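Stovomier Table Mat, Large, in Green
Reviewed by Marion McIver, 9 Sep 2020

I bought the Stovomier mat in June to replace a Rosex one that had started to curl at the corners. It was on my worktable for most of the summer. I cut paper and card on it, glue things on it, and a few evenings a week the family eats at the other end of the same table.

The mat comes rolled in a tube. Mine took 17 hours to lie flat with books on the corners, and the leaflet says to allow a full day. The smell was mild and went away once I had left a window open. It weighs more than the Rosex, so it stays put when you lean on it, but it is a nuisance to store. I gave up and leave it out.

Cutting is where it does best. A fresh blade goes through heavy card in one pass and the mat does not grab the tip. Light cuts close up well enough. Deep ones do not, and if you press hard you will feel a ridge afterward with your fingernail. I wrote to Prindholm, the shop that sold it to me, and they told me to turn the mat over -- fair advice, though the back has no grid printed on it.

Cleaning is average. Dish soap and a soft cloth take off pencil and most glue. Red marker left a pink shadow that is still there. Do not use a scouring pad. I tried one on a back corner and it dulled the finish right away.

The grid is accurate. I checked it against a steel ruler in 3 places and it matched each time. The numbers along the edge are small, and I need my glasses to read them.

Green is a good color for white paper and a poor one for showing wear. Pale scratches stand out on any dark green top, whatever it is made of.
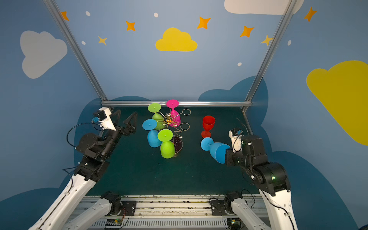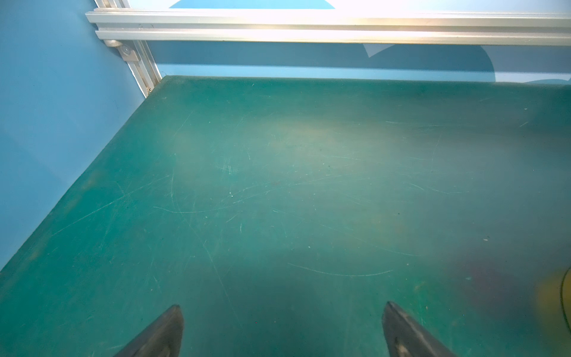
Green tabletops; the scratches are easy to see in the second picture.

I would buy the mat again for cutting. For painting or meals, get something cheaper that wipes clean.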